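An Open Afternoon at Hassanpour

The door at Hassanpour sticks. Muireann Ó Dálaigh warned me about it on the phone and warned me again in the parking lot, and then she put her shoulder to it in the friendly way you nudge a cow, and we were in. It was June, a little after 2 in the afternoon, and the building smelled of coffee and warm dust, like my high school's shop room.

I had come for the open day, which the company holds for neighbors, parents, retired machinists and anybody else who has wondered what goes on behind those long windows. (My own neighbor has wondered loudly for years, and I promised her a full report.) There were cookies. There was a sign-in sheet with a pen on a string, and a boy in a dinosaur shirt who had already signed it twice.

Muireann runs the tour herself, and she takes her time with it. We stopped at the loading dock, we stopped at a wall of drawers, and we stopped for quite a while at a window so she could tell us which of the maples outside she had planted. Then she brought us to the bench where Kumaresan Poojary was waiting with his hands in his pockets, looking like a man about to introduce his kids at a recital. The project on that bench is called Tuva, and its whole job is putting computer processors where they belong.

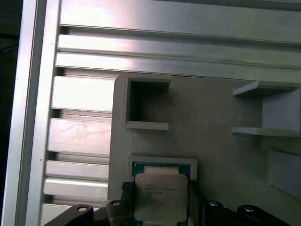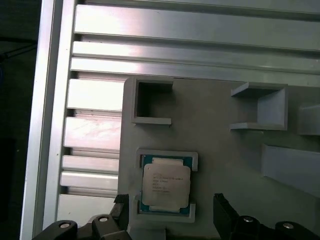
Kumaresan told us he used to do this kind of work by hand, for a repair outfit called Plonance, and that he never once enjoyed it. A processor is a fussy thing to pick up. You hold it by the edges, you keep your thumbs off the contacts, and you try very hard not to sneeze. Tuva does its holding with two black fingers, one on either side of the chip, and the place it sets the chip down is a raised gray holder on a plain gray plate. The chip itself is a silver lid on a blue-green base, and one of the older gentlemen leaned in far enough to read INTEL off the top and announced that he'd had one of those. Kumaresan said they practice on older server parts because a mistake costs less, and that the shape of the holder had kept him busy all winter. He likes to talk about corners — how much room to leave, how much to take away — and I could have listened a good deal longer than the boy in the dinosaur shirt could.

Chantal Caron, who teaches math at the middle school, asked whether it ever misses. "Oh, sure," said Kumaresan, quite cheerfully. His goal is 100 placements in a row without anybody touching a thing, and he keeps the tally on an index card taped to the bench. He wouldn't let us read the card.

We ended up back at the cookies, where Muireann was already telling somebody new about the maples. I took two for my neighbor and ate one of them in the car.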